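### 3.2 Tray layout and part geometry

The parts used in the Skokitz layout are all white, and so is the tray that receives them. The choice removes color as a cue: a part has to be told from its surroundings by outline, by shading or by a printed marker. Blocks carry black-and-white fiducial markers. Round parts carry none - their position is defined by the recess or rim alone.
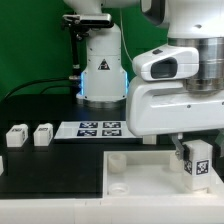 **Figure 6.** Block with fiducial markers at the white tray; marker board and two further blocks on the black tabletop.

Placement error was logged separately for blocks and round parts, following the Uder protocol. The log holds 3,526 placements, of which 469 were excluded for incomplete marker readings at the start. Tray position was checked against the marker board before each series.

Round parts are harder to separate from the tray than blocks. With white on white, the rim is given mainly by a faint gray shading, and glare on a bright surface can reduce the usable contour further.

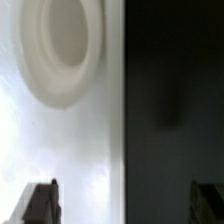

The Damgaard fit uses the outer rim only. Inner rings were rejected as a reference after early trials in January - an oblique view turns each ring into an oval, and neighboring ovals were confused at low contrast.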